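Print this post | E-mail this post

Why my gripper did not know when to let go

For the last weeks I was working on one small part of our software, the part which decides when the fingers should open. I thought it would take me two evenings. It is July now and I am still changing it, so I would like to write down what I learned before I forget the order of things.

Our control program is called Brakano. Leopold Aebischer wrote the first version, and Rizwan Mengal and I took it over from him. The planner gives a path, the controller follows the path, and a third process, which I call the grasp watcher, reads the finger positions and the motor currents and tells the others if we are holding something. In the old version the watcher had only two answers, "holding" and "not holding". For wooden blocks this was enough.

With toy fruit it was not enough. A block has flat sides and the current goes up quickly when the fingers close on it. A plastic mango is smooth and round. The fingers touch it, the current goes up a little, the fruit turns between them, the current goes down again, and then it goes up a second time when the fruit has found its place. The old watcher said "holding", then "not holding", then "holding", and at the second message the planner already started to make a new plan. I was looking for this mistake in the planner for three days. I should have looked in the log of the watcher first, because everything was written there in plain numbers.

So I gave the watcher more states: open, touching, settling, held and releasing. It may not go from touching directly to held. It must stay in settling until the finger positions are quiet for 200 milliseconds. Rizwan found this time too long and we had a friendly argument, but with a shorter time the fruit was sometimes still turning when the arm began to lift. 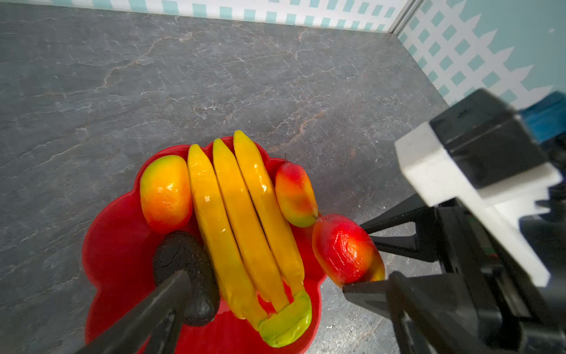

The releasing state was harder than I expected. When the fingers are opening near the rim of a bowl, or near other fruit, one finger can lose contact before the other one. The current of the motor is then already low, but the object is still leaning on something. If the arm moves up at this moment, it pulls the object a little to the side. My first idea was to wait a fixed time after the open command. This worked in many runs and I did not like it, since a fixed time is only a guess that you write in the code and later nobody remembers who guessed it.

What I use now is a small check with the wrist camera. Before the open command we save a mask of the object between the fingers. After the command we compare new masks with the old one. When the fingers move in the picture and the mask does not move with them, the object is free, and the arm may go up. The check runs at the speed of the camera, which is slower than the controller, so the controller must hold its position and be patient. It took me some time to write this waiting in a clean way. Talha Talpur showed me how he does it with a message queue, and I copied his method almost completely.

The mask itself is not perfect. When the object has a similar color to its neighbor, the border between them jumps from one camera picture to the next. Red on red is the worst for us. I tried to smooth the mask over time, but then the answer comes late, and a late answer is the thing I wanted to avoid. At present I only use the part of the mask which is close to the finger tips, and I ignore the rest.

To test the new watcher I replayed old recordings through it, without the robot. We have 2,213 recorded grasps on the disk. The new watcher gave the same final answer as our hand-made labels in 2,030 of them. I went through a part of the others, and many have the same cause: the time stamps of the camera and of the motor are not in step, and the watcher compares a new picture with an old current. This I cannot repair in the watcher. Adeel Farooqui is looking at the driver.

If you want to do something similar, please write the state changes in the log with the reason for each change, also when it looks like too much text. I print the old state, the new state, the current and the mask value on one line. Arsalan asked me for a plot of the same thing, and I will add it after the time stamps are corrected.

Next I want to try the same states with soft objects. There the fingers never become really quiet, and I do not know yet what "settling" should mean.

Last updated: July

Print this post | E-mail this post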